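How to fold a busy print shirt (and anything else that won't stay square)

Updated February 2026

Quick one today. People keep asking about the loud shirts. Plain tees are easy, you can see the edges. A print that goes every which way hides the seams, hides the wrinkles, hides which side is up. You fold it, turn around, it's a lump.

Same method for pajama tops, pillowcases, thin scarves, kids' stuff. Not for knits. Knits get their own page.

What you need

A flat, clear surface. White or plain is best with a loud print, you can find the edge of the cloth fast. Kitchen table, desk, top of the dryer if that's all you've got.

A basket or bin with straight sides. Park it in a far corner, off to one side. Not in front of you. You'll knock it with your elbow, I do every time.

Your hands. No board. I had a folding board from Hosar and it lives under the bed now.

Before you start

Empty the pockets. Check the collar. If the thing came out of the dryer in a ball, give it one good shake, holding the shoulders, then lay it down and don't touch it for a second. Let it settle.

Bunched up on the table? Leave the shaking for later. Start from where it landed. 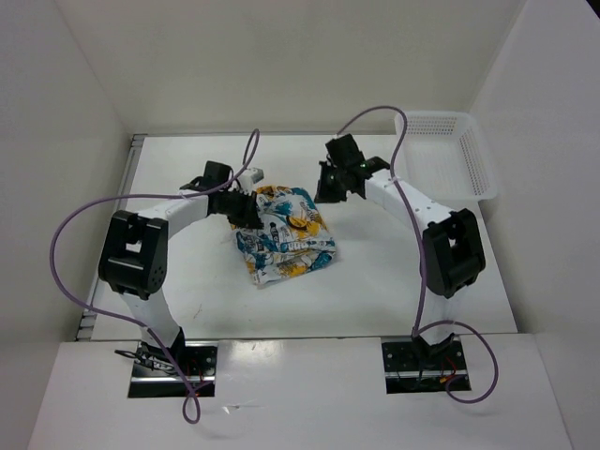 Starting point: print shirt or cloth, bunched at one corner, fold across the lower half.

Step 1. Find a corner

Any corner. Don't go hunting for the collar yet. With a print like this your eye goes straight to the big yellow blob and that tells you nothing. Go by feel. Hems are thicker. Run a thumb along until it turns.

Got one? Pinch it and hold it.

Step 2. Find the next corner

Slide the other hand along the same hem to the next turn. Don't let go of the first. Now you have one straight edge between two hands. That's most of the job.

If the edge disappears into a fold, follow it in. Don't yank. Yanking makes a second fold and then you have two problems.

Step 3. Lift, drop, pull toward you

Lift both corners a few inches. Let the rest hang. Lay the far side down first, then draw your hands back toward you so the cloth drags flat behind them. Slow. On a slick tabletop it'll slide, so put a forearm down on it if you need to.

Still lumpy? Do it again. Twice is normal. Firdevs Duman, who taught me this, does it once and it's flat. I am not Firdevs.

Step 4. Undo any rolls

Thin cotton likes to roll up on itself, specially along a side seam. You get a long tube down one side and a loose flat part next to it. Looks nearly done. It isn't. Fold over a tube and you get a fat ridge that never lies down.

Put one palm on the flat part, close to the tube. With the other hand, walk the tube open from the middle out to each end. Middle out, not end to end. If you start at one end it just rolls back up behind you. 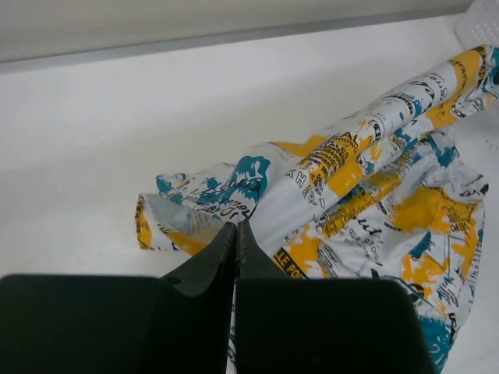
Once it's open, smooth it with the side of your hand, like clearing crumbs. Long strokes, hem to hem. Small pats don't do anything.

Step 5. Which side is up

Front down for shirts. With an all-over print the front and back look the same, so check for buttons or the neck label. The label is on the back, inside. If it's facing you with nothing over it you've got it inside out, flip it now, not after.

Pillowcases and scarves, skip this step.

Step 6. Sides in

Fold the left side in to the middle. Sleeve back over itself so it doesn't stick out. Then the right side, same. You want a long strip, same width top to bottom.

Print tip – don't line up the pattern. It will never line up. Newspaper prints are the worst for this, you start trying to match the columns and the words run off at an angle and you end up with a crooked shirt. Line up the edges. Ignore the words.

Step 7. Up in thirds

Bottom hem up one third. Again. Collar ends up on top. Press down with flat hands to push the air out.

Want it to stand up in a drawer? Fold the strip in half first, then thirds. Test it, let go, see if it stands. If it flops, your strip was too wide. Go back to 6 and bring the sides in a bit more.

Step 8. Into the basket

Folded edge up, loose edges down. Slide it in along the side so it leans on something. A plastic basket with holes is fine, and it lets air through if the cotton is still a tiny bit damp. Don't pile more than 3 deep if you're laying them flat, the bottom one creases.

Heavy stuff at the bottom. Thin prints last.

Stuff that goes wrong

It comes out a wedge. One side went in farther than the other. Open the last fold only and fix the side, no need to start over.

Ridge down the middle. You folded over a roll. See step 4. Sorry.

Sleeve keeps popping out. Fold it back on itself, not straight across. Or tuck it under the side panel.

Wrinkles still there after. Some prints hide them so well you won't care. If you do care, light mist from a spray bottle, smooth, wait till it's dry, then fold. Aslı Sarıgül irons hers. Fine, if you have the time.

It won't stop sliding. Put a dish towel under it. Works on any smooth top.

How long should this take

First few, a couple minutes each. After that, 40 seconds a shirt, and most of that is finding the corners. The folding is nothing. A whole load of mixed stuff I do in one go, loud prints last becuase they slow me down.

If you're doing it with kids, give them the pillowcases. Four corners, no sleeves. Let them do steps 1 to 3 over and over, that's the part worth learning.

Questions from the comments

Güven Kahraman asked if this works for linen. Yes but smooth harder, and don't do the extra half fold, linen keeps that crease for weeks.

Alper Ekinci wants to know about rolling for travel. Do steps 1 through 6, then roll from the hem up, tight. Has to be flat first. A roll made from a crumpled shirt is a crumpled shirt when you get there.

Somebody asked about shirts with stuff printed in thick rubbery ink. Fold with the print inside and it sticks to itself in a hot closet. Print out for those.

Nesrin Demirtaş – yes, hangers are faster. I have one short rail and its full.

Next page is knits, then fitted sheets. The sheets one is half written. I'll post it when I can do one twice in a row without swearing.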